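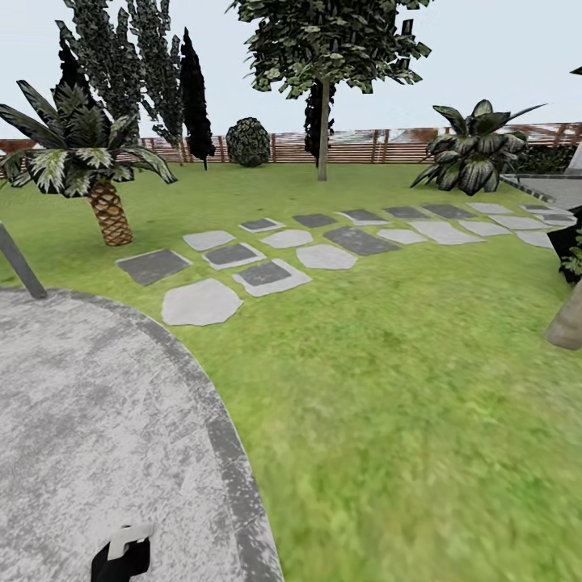
The Gristitz planning licence costs 543 a year, and for that you get a simulator meant to tell you whether a garden robot is worth buying before you buy one. I ran it for the Vallivwood grounds budget, where the machine itself is quoted at 2,421. The stock garden is a fair test on paper: a broad lawn with stepping stones scattered across it in loose, staggered rows, some pale, some charcoal, and a curved paved edge to get over first. My trouble is with the costing. The report put a year's upkeep at 156 and wouldn't show how it got there. Lautaro Cáceres at Drosturness told me to change the wear settings. I did, and the figure stayed put.

Grass and fence look decent enough. The manual is thin, and exporting to a spreadsheet is another 100 — cheeky, at this price.

Leif Kristiansen wants to renew in June. I'd take a month's trial of a real machine first, on our own slope, and leave the licence until we've seen the bill.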